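# About Kosell

We teach small delivery robots to use the sidewalk. Most people manage this by age four, so we try to stay modest.

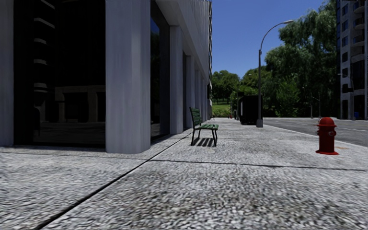 *A sidewalk in Elia, our simulator, with bench, hydrant and street lamp.*

Kosell is a research company of eight people. We don't build robots and we don't sell them. We work on one question: how much of a robot's walking-around sense can be learned in a rendered city before it has to meet a real one? Our answer used to be "all of it." We were younger then.

## What we do

Elia is the city. It has wide pavements, tower blocks, office fronts with a great deal of dark glass, and weather that does as it's told. Pondent is the method we train in it. The name came from a long meeting and we've stopped defending it.

Pondent works by disagreement. Two networks look at the same view and each predicts where it's safe to drive for the next few yards. Where they agree, we leave them alone. Where they argue, we save the spot, change the light or the camera height, and send them back until they either settle or give us a good reason not to. Training time goes to the places that cause trouble, and a plain stretch of concrete gets looked at once and forgotten, as it does in life.

The places that cause trouble were not the ones we planned for. We had spent a whole winter on curbs. The networks were fine with curbs. What they fought over was windows, where a reflected strip of ground looks a lot like ground, and shadows, especially the striped kind that falls under a slatted bench. An early version treated bench shadows as stairs and would wait politely beside them until the battery ran down.

## What we found

In our main study we ran 1,125 simulated routes, each one with a fresh start point and sun angle. Training with Pondent needed some 400 hours of rendered driving to reach the level our older method reached only after a month of everyone complaining about the electric bill. False stops at shadows became rare. False starts toward glass became less rare than we would like.

Then we took it outdoors. On 300 real sidewalk runs the robot kept most of what it had learned, and lost the rest to wet leaves, which Elia did not have. Elia has leaves now, on the ground as well as on the trees. They took longer to get right than the buildings did.

We publish the bad runs along with the good ones. The bad ones get more downloads.

## How we got here

Kosell began as a side project at Higuchi, a small warehouse automation firm where several of us worked on carts that followed painted lines. The carts were excellent. They were also completely lost without the paint, and we got curious about what it would take to do without it. Higuchi let us leave with our code and one whiteboard, and is still our first call when we need a loading dock to test in.

## Working with us

We take on a few joint projects a year, mostly with university labs and with city offices that would like to know what's coming down their sidewalks. If you have a robot that is afraid of something odd, we'd love to hear about it. Please send logs. Stories are welcome too, but logs first.

The next Elia release is planned for December and adds puddles. We are not looking forward to the reflections.

*Page last updated 2020-11-06.*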